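How to Get Marks Off a White Tabletop (and Which Advice to Skip)

I have owned white tables for most of my adult life, which tells you something about my judgment. In that time I have been told to clean them with toothpaste, baking soda, vinegar, lemon, shaving foam, hair spray, half a potato and a paste somebody's aunt swore by. Most of it does very little. Some of it does harm, and the harm takes long enough to show up that the person who gave you the tip never hears about it.

What follows is the routine I use now. It is dull and it takes patience. If you came for a miracle paste, the internet has 2,458 of them and you are welcome to try them on somebody else's furniture.

Before you start

Find out what your top is made of. Look at the underside and at the edges, or dig out the paperwork if you still have it. Painted wood, laminate, lacquer, glass and stone all come in white and they do not all put up with the same treatment. Sellers are no great help. I once asked a store about a table called the Amier and was told the surface was "premium." I asked what premium was made of and got the same word again, slower.

If you can't find out, treat it as paint. Paint is the fussiest of the common ones, so anything gentle enough for paint is unlikely to hurt the rest. Marble is its own subject and I'm leaving it out, except to say keep the vinegar away from it.

You will need:

Two soft cloths, one for wet and one for dry
Plain dish soap
A bowl of warm water
A pencil eraser, the white kind
Rubbing alcohol, a small amount
A lamp you can move

Step 1. Clear it and look at it from the side

Take everything off. Then put the lamp low at one end and look across the top from the other. Overhead light hides nearly everything on a white surface, and this is why so many before-and-after pictures look impressive. Move the lamp and half the "before" goes away by itself. I no longer believe any cleaning result where the light has changed between the two shots.

Step 2. Dust first, dry

Use the dry cloth and don't press. Grit is what scratches tables. People skip this, go straight in with a wet sponge, grind the grit around in circles, and then blame the soap for the swirls.

Step 3. Sort the marks before you treat them

A smudge sits on top. Drag a clean fingertip over it and it will usually change a little. A speck may be dirt, or it may be a tiny chip, and no cleaner on earth fixes a chip. A stain has gone in. A scuff is often something else's color left behind on your table, which is good news, as it can often be taken off again. Shadows fool people more than you would think. I have watched a grown man, Teun Mulder, scrub at one for a good while before I moved the jug.
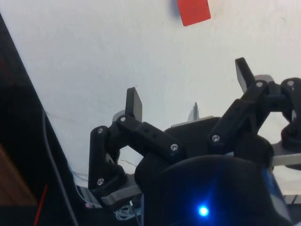

Step 4. Wash with soap and water

A couple of drops of dish soap in the bowl. Wring the cloth out until it barely drips, wipe in straight lines, then go over it again with plain water and dry it right away. Faint smudges and loose specks ought to come off at this stage. If they do, stop. You're done, and you can ignore the rest of this page.

The rinse matters. Soap film is a large part of what makes a white table look gray a week later, and the usual response to that is more soap.

Step 5. Try the eraser on scuffs

Light strokes, one direction, brush off the crumbs. It works on many scuffs and does nothing at all for stains. Test it under the table edge first. I would rather use this than one of those white foam sponges, which are a very fine abrasive however friendly the box looks. On a glossy top they can leave a dull patch, and a dull patch is permanent.

Step 6. Alcohol, only for ink

Put a little on the cloth, never straight on the table. Dab, turn the cloth to a clean part, dab again. Don't do this on lacquer, and don't do it on paint you haven't tested somewhere out of sight. My neighbor Rekha Tyagi got ballpoint off a laminate desk this way. I tried it on a painted shelf and got the ballpoint off along with the paint.

Step 7. Decide whether you care

Some marks stay. You can repaint, put a bowl over them, or live with them. I have one yellow ring from March that has survived everything on this page and I now put the newspaper there.

What I don't bother with

Toothpaste. It's a mild abrasive that smells of mint. Whatever it does, it does by wearing the surface down.

Baking soda and vinegar together. They fizz, and people like fizz. What you have left afterward is mostly salty water.

Bleach. It can yellow some finishes, and that is a poor outcome when the whole complaint was that the table isn't white enough.

Polish. It puts a shiny layer over the dirt and makes the next cleaning harder. A reader, Manju Sisodia, wrote to defend hers, and says it has kept her table bright for years. Maybe so. I'd still like to see it with the lamp down low.

Contact | Copyright 2019 Brillville Home Notes | Back to top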